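Can a machine do the tidying yet? (bench or kitchen, not fussed)

Workshop Talk > General > Off the tools

millbank_7
Posted 8th January
Bit of a slow arvo so asking. Boss came back from the Prorncombe trade day convinced we'll have something packing up the benches by March. Put the drivers back in the tubs, tubs back on the rack, sweep. I said no chance. He said I was being negative. Who's right? Same question for home really, I'd pay good money for a thing that empties the dishwasher and does NOT put the tupperware in the cutlery drawer.

Poul Norðdahl
Your boss is wrong about March. Might be right about some later March.
We trialled a Solberg unit at the Dutirton site, picking parts out of one tray into another. Same part, same tray, same spot, all day long, lovely. Then somebody swapped the tray colour and it sat there like a stunned mullet.

gumleaf_deb
lol at stunned mullet
my robot vac has been going for years and it still eats the same rug tassel every morning. thats my whole data set

Wenceslao Jaramillo
Vac is a fair point though. It does a chore. You don't have to stand over it. People keep shifting the goalposts, every time a machine manages a job we say oh well that one was easy. Dishwasher, washing machine, bread maker. All robots if you squint.

millbank_7
A washing machine doesnt pick the socks up off the floor mate. It's the picking up I'm asking about

Wenceslao Jaramillo
And I'm saying the picking up is closer than you reckon. Two arms is what does it – one holds, one fiddles. Bin and screwdriver, pretty much your exact job:

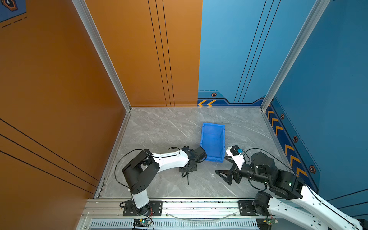
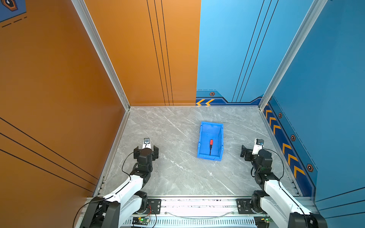

Your boss's problem is going to be money and the mess on the bench, in that order. Arms are getting cheap, grippers are fine, the thing that costs is somebody's time teaching it your particular mess. A red-handled screwdriver lying in a blue tub is about as kind as it gets, you could spot it from across the car park. Now do it with 19 drivers, half of them black, swarf all over, and an apprentice's lunch in there. I still think a patient shop could get the tubs sorted by a machine overnight. Slow, but who cares at 2am.

Poul Norðdahl
Who cares at 2am is whoever opens up and finds the lot on the floor.
Also nice clean floor, coloured walls, tub with nothing else near it. My bench has never looked like that, not even the day I bought it.

Chae-won Cheon
Bit from the other side, I do line maintenance at a place that packs brackets. We have 7 arms running. They are excellent and they are also fenced off, fixtured to death, and every one of them has a person who knows its moods. When a bracket lands skew the person fixes it. Nobody counts that person when they say its automated.
So for millbank: what does your packing up take now? 10 mins each? Do that sum first.

millbank_7
There's four of us, say a quarter hour if we're chatting. Boss got quoted $600 a month on a lease from the Poltik rep. Plus setup. Plus a "site readiness visit" whatever that is

Chae-won Cheon
The visit is where they tell you to buy new racking.

gumleaf_deb
600 a month!! i will come and put your screwdrivers away for 600 a month. i'll bring slice

Barnabás Pálfi
Disagree with Poul a bit. "It's too neat" gets said about every setup and it's not much of an argument, you learn to drive in an empty car park too. What I'd want to know is how many goes in a row without help. I asked the Solberg bloke at Prorncombe and he said 75 percent on loose hand tools, and he was pleased with that. One in four you're getting up off your chair. For sorting, ok. For anything with a blade or a glass in it, no thanks.

Poul Norðdahl
75 would of been a good day at Dutirton. And fair enough on the car park. My gripe is people selling the car park as the highway.

Wenceslao Jaramillo
Not selling anything! I just fold a lot of washing and I'd like to stop

Miklós Major
Scrolled the whole thread, no one's mentioned shadow boards. Foam cutout for every tool, you can see what's missing from the door. We did ours over a weekend with offcuts and a jigsaw. Packing up went from a chore to nothing much. If you do get an arm later it'll have an easier time too, everything's got one home.
Wouldn't lease anything before doing that.

millbank_7
Miklos that's a good shout, might put that to him tomorrow instead. Reckon he'll go for it if I call it site readiness

Chae-won Cheon
Ha. Use closed cell foam, the open stuff soaks up cutting oil and goes manky.

Miklós Major
Yep closed cell. Two colours glued together, dark on top. And leave a finger gap beside each handle or you'll be prying them out with another screwdriver

gumleaf_deb
ok but who is doing my dishwasher

Barnabás Pálfi
Kids. Over 90 percent success if the wifi's off, no lease.

gumleaf_deb
mine put the tupperware in the cutlery drawer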